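Vomidix Opens Household and Shop-Floor Task Program at Todthorpe

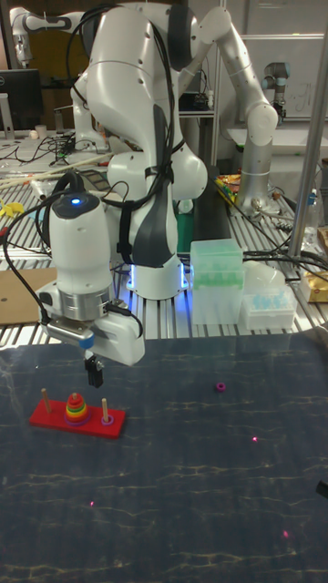
Vomidix has begun a program at its Todthorpe laboratory to find out which everyday chores a robot arm can complete without help, and which still need a person. The work started in June and covers tasks taken from homes, stockrooms and light assembly shops. Results will be shared with partner sites in Skulidville, where a small number of retail and repair businesses have agreed to comment on the task list.

The program is built on 8 groups of tasks. They include sorting small parts by size, stacking and unstacking, putting lids on containers, folding cloth, loading a dish rack, and placing goods on a shelf with the label facing out. Each group is divided into shorter steps so that a failure can be traced to the moment at which it took place. In all, 170 separate steps have been written down and given a pass mark.

Stacking was chosen as the first group. The Tower of Hanoi, a puzzle of three pegs and a set of rings of different sizes, is used as one of the early tests. A larger ring may never be placed on a smaller one, and only one ring may be moved at a time. The order of moves has been understood for well over a century and presents no difficulty to a computer. The physical side is harder. The arm must close its fingers on a thin ring, lift it clear of the peg without tilting, carry it across and lower it over the next peg. A small error in position may leave the ring resting on top of the peg or send it onto the table.

According to the laboratory, a dropped ring is recorded as a failed step even when the rest of the puzzle is finished correctly. The same rule will apply to cups, lids and folded towels later in the program. The laboratory takes the view that a machine which must be watched at all times does not save its owner any labor, and that the count of times a person has to step in is therefore the most useful figure to publish.

Trials are managed with a software package known as Thái, developed at Vomidix. The package stores the planned movement of the arm, the force at the fingers and the result of each step. It also allows a trial to be repeated with the objects moved to new positions, which is closer to the conditions of a kitchen counter or a packing bench. The plan calls for 3000 trials in the stacking and sorting groups before the more difficult cloth tasks are attempted.

Interest in such machines has grown among small employers, many of whom have asked whether an arm could take over the last hour of the working day, when shelves are straightened and loose stock is put back in its place. The laboratory advises caution. Work that is done in the same way at the same spot, such as moving a part from a tray to a fixture, is within reach of present equipment. Work that changes from one day to the next is much less certain, and clearing a mixed table after a meal remains among the hardest items on the list.

Speed is a further concern. A person can complete a short stacking puzzle in very little time and can pick up a fallen ring without thinking about it. An arm working near people must move slowly, and recovery from a dropped object has to be planned as a task in its own right. Recovery steps have been added to every group for this reason – they will be scored separately and will not raise the score of the main task.

Vomidix has stated that no product is attached to the program at present and that no household trials will take place until the laboratory stage is complete. A set of 500 recorded trials, including failures, will be made available to technical schools and to the businesses in Skulidville after the first review. Employers who wish to propose a task may write to the Todthorpe laboratory. Proposals should state the objects involved, the space available and the time a trained worker normally needs to do the job.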